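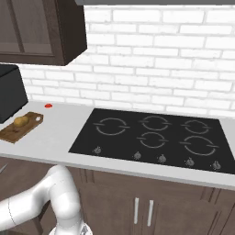

Skirnik rules

The Skirnik rules (also Skirnik practice rules, SPR, or just "Skirnik") are a set of good practice rules for testing robot arms in simulated kitchens. First put out by the software firm Tondex as an in-house note, later opened to outside labs. Current text dated 22 November 2020. Not a legal standard and not a safety certification. Covers simulation only.

Contents
Background
Scope
Main rules
Scene setup
Arm and gripper
Runs and reporting
Paju variant
Reception
See also

Background

Tondex built kitchen scenes for its own arm control work and found that two teams running the "same" task were getting results that could not be compared. Different counter heights, different start poses, objects nudged between runs and not written down. One team counted a touch as a grasp, the other did not. The first note was a page and a half, mostly about naming files. It grew.

The name comes from the internal server the scenes were kept on. Earlier drafts were called the Corby draft, after the Tondex office at Corby where it was written, and the two names are sometimes mixed up in older papers. The Corby draft had no section on reporting and should not be cited as the Skirnik rules. The text was reworked in January and again before the present version, which has 13 sections and a short annex on file formats.

Scope

Fixed-base and mobile arms, one or two, working at a counter, cooktop or table in a rendered kitchen. Pick and place, pushing, opening doors and drawers, turning knobs. Handling of liquids is out of scope (a section was drafted and dropped). So is anything with a human figure in the scene.

The rules do not pick a simulator or a physics engine. They do ask that both be named with version, and that the time step be given. Many labs leave the time step out, which the text calls the most common fault in submitted reports.

Main rules

Scene setup

Every scene has a scene sheet. The sheet lists all fixed parts (counters, cabinets, cooktop, large appliances) and all loose objects, each with a name, mass, friction value and start position. Fixed parts may not be moved between runs in a set. Loose objects may be, but only inside the range written on the sheet.

Distractors are allowed and in fact encouraged. A distractor is any loose object that the task does not mention. Each one has to be on the sheet even when the arm never goes near it, as it can still change what the vision system picks out. Objects that are for looks only, with no collision shape, have to be marked "ghost". Ghost objects on a work surface are not allowed in graded runs.

Doors and handles: if a door can open in the simulation, say so. If it can't, say that too. A drawn-on handle with no joint behind it has spoiled more then one comparison, and the rule was added after complaints about exactly this.

Knobs and burner markings get their own paragraph. Where a cooktop is part of the task, the sheet must say which knob goes with which burner, and whether the markings are shape or just texture. Labels go by position as seen from the front of the counter: front left, back center and so on. Never by "near" or "far", which change with the view.

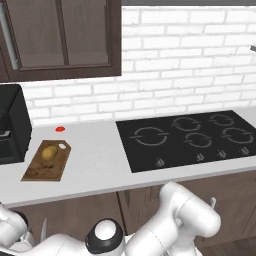
Two white arms at the counter of a simulated kitchen. Cutting board, potato and cooktop behind.

Lighting is to be held fixed within a set unless lighting is what is being tested. Camera positions are given in the scene frame, not relative to the arm. At least two views per run are to be kept, one of them wide enough to show the work surface. A wrist view is fine as an extra but does not count toward the two.

Arm and gripper

Start pose is given joint by joint. "Home" on its own is not accepted, arms from different makers have different home poses and some have several. With two arms, both poses are given, also when only one arm moves. The idle arm must be parked where it doesn't pass through the counter or the cabinet fronts. Obvious, but simulators will happily allow it if contact checks are off.

Contact checks stay on for the whole run. Arm against arm, arm against cabinets, gripper against counter. Upper cabinets and range hoods are to be included in the check. They are easy to forget in a scene built around the countertop, and a reach that clears the counter may still put an elbow or wrist joint through the cabinet above.

For grippers, the sheet gives finger width, opening limit and closing force. A grasp counts only if the object is held clear of the surface. Touching does not count. Pinning an object against the wall does not count either, though it is logged.

Approach: fingers open before coming down over a work surface, and speed cut near contact. The text gives no single speed limit, it asks the lab to state one and stick to it.
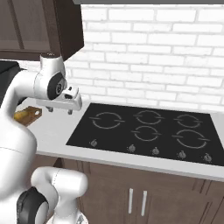

Gripper over the countertop with fingers pointing down, nothing held.

Runs and reporting

A graded set is at least 90 runs of one task in one scene. Random seeds are published. Failed runs are kept and counted. Runs that crash the simulator are counted separatly and the number is given; dropping them silently is listed as grounds for withdrawing a report.

Results are to be given as a success rate with the number of runs beside it. No averages across different tasks. Video may be sped up for showing, never for grading, and the speed has to be stamped on it.

Any claim about real kitchens must be kept apart from the graded results. The rules are strict on this. A simulated set says nothing by itself about hardware, and the word "validated" is not to be used for simulation-only work.

Paju variant

Paju is a lighter form for teaching use. Same scene sheet, fewer runs (9 per task), one camera view enough. Pinned objects need not be logged. Paju results cannot be reported as Skirnik results, and the front page of a Paju report has to say which form was used.

Reception

Mostly positive among small labs, who liked having a sheet to copy. The main complaint is paperwork: a crowded scene can take longer to list than to build. One widely passed-around sheet ran to 1092 entries, many of them spoons. Tondex later allowed grouped entries for identical objects, provided each keeps its own start position.

Other critics say the grasp rule is too narrow for pushing tasks, where nothing gets lifted at all. A separate success test for pushing is on the open issues list. No date given.

See also

Corby draft
Paju variant
Robot simulation
Scene sheet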